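Tremulska Workshop > Notebooks > Bench 7 > October, open day

Entry, October. Open day, gear assembly demonstration, Bench 7.
Kept by Witold Bielecka.

09:10. The bench was handed over from the evening shift in good order. The gray cloth was left in place at the request of the Bondell representatives, who had found the bare table top too bright during their previous visit. Both arms were homed and the stop buttons tested before the doors opened. The visitor line was marked on the floor with tape, and the Danladi group was given the first slot.

09:40. The task for the day was the standard one: spur gears to be picked up from the cloth and set onto the pins of the round aluminum plate. It was agreed in advance that the operator would speak as little as possible during a run and take questions afterward. This rule was suggested after the spring open day, when two runs had to be stopped for conversation.

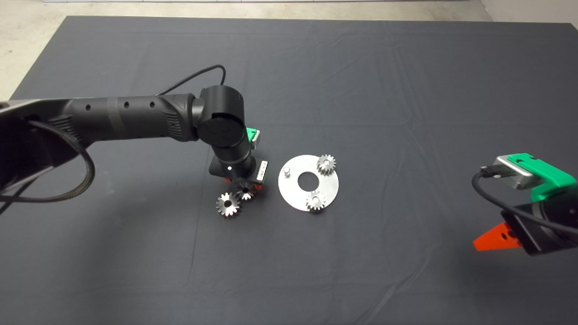 The Danladi visitors asked mostly about tolerances. They were informed that the fit between bore and pin is the part of the task that takes the longest to get right, and that a small error in the angle of the wrist matters more than a small error in position. One visitor asked whether the second arm was needed for this task. The position of this workshop is that it is useful for steadying the plate and for a second view, and that a single arm can do the work with a fixture. A fixture drawing was promised to them and is to be sent by the end of the month.

10:30. Short pause. The pads on the gripper fingers were discussed with the Bondell representatives. The black lining gives good hold on the gear teeth, but the edges wear and the material sheds. A replacement set has been requested under order 287. Until it arrives, the present pads are to stay in service and be looked over at the start of each shift. Please do not trim them with a knife. An uneven edge can be worked with, while a pad cut too narrow has to be thrown away.

10:50. Cable routing was raised again. The group from Vukville pointed out, fairly, that the floor by the bench carries more cable than it should during a public event. It was agreed that the runs will be moved into covered channel before the next open day. The small clamps are to go back in the drawer after use.

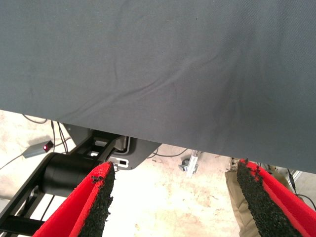 The Vukville group then asked how the wrist cameras are set up and whether the operator watches them during a run. The answer given was that the head view is used for reaching and the wrist view for the last short distance. Several of them wished to try the controls. This was declined for the morning session, as the insurance form covers staff only, and a supervised session was offered to them for a later month.

11:35. Longer discussion on the order of placement. The written procedure leaves the order to the operator, and new operators tend to fill the nearest pin first, which can leave the hand working over gears already in place. I would like the procedure to name a starting pin. Colleagues are asked to write their view under this entry.

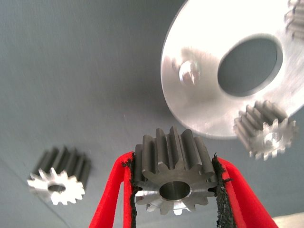
Grip height also deserves a line in the procedure. A gear gripped too low leaves the fingertips no room above the plate, and the operator must then set it down on the cloth and begin again. The present text says only "hold the gear firmly," and this is not sufficient guidance for a new operator. Suggested wording will be circulated with the fixture drawing.

12:15. Session closed. Attendance for the morning was 11, as signed in at the desk. The afternoon was given over to the tour of the machine hall and is recorded in the hall notebook.

Outstanding:
Fixture drawing to Danladi.
Covered channel for the floor cables – 800 mm lengths are in stock.
Date for the supervised session, Vukville.
Revised wording on grip height and starting pin.

Comments

bench7_evening: In favor of naming a starting pin. I would choose the one farthest from the hand and work back toward it.

R. (machine hall): The 800 mm channel is reserved for the compressor line. Please ask before taking any.

W. Bielecka: Noted, thank you. I will order separately.

visitor, Vukville: Thank you for the morning. Our group would prefer the supervised session after 10:00, on account of the train.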